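Up before 6 and straight down to the kitchen in my socks, because I could not wait one more minute to look at the floor in daylight!

It's the green. I know I went back and forth on it for most of June (Hanna voted for plain white, and Stefaniia kept sending me terra-cotta), but I am so glad I stuck with it. It's a soft, pale sage, with tiny speckles all through it, and it doesn't stay one color. Near the window it goes a bit bluer and by the pantry it's almost gray. I walked around it with my coffee like a person in a museum. 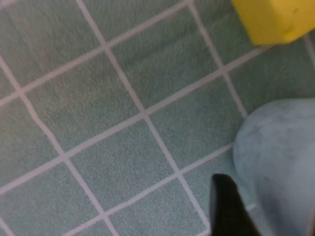
Fedir Levchenko talked me into the diagonal, bless him. I'd planned on straight rows, and he laid out 11 tiles on the bare boards, turned them, and went to get his lunch without saying a word. By the time he came back I was sold. It meant more cutting along the walls and an extra box from Pollumora, and the whole lot came to 620, which made me gulp. But diamonds! I have diamonds in my kitchen!

The grout wobbles a little in places. I like it. It's off-white, a tiny bit pink if you catch it right, and so much kinder than the bright white I nearly bought. Inna says it'll need sealing and I should do it before I cook anything with tomatoes. Must call her back about which sealer. Must also return her knee pads.

Spent the rest of the morning carrying things back in from the hall. The two stools, the bread bin, all the jars. I put the big shelf on the wrong wall, hated it, and moved it back again. Prasanna stopped by at noon with dumplings and took his shoes off at the kitchen door without being asked, which I thought was lovely of him. We ate standing up.

Still to do: baseboards, the strip by the back door, and somewhere to put the mop. I might mop tonight anyway, just for the fun of it.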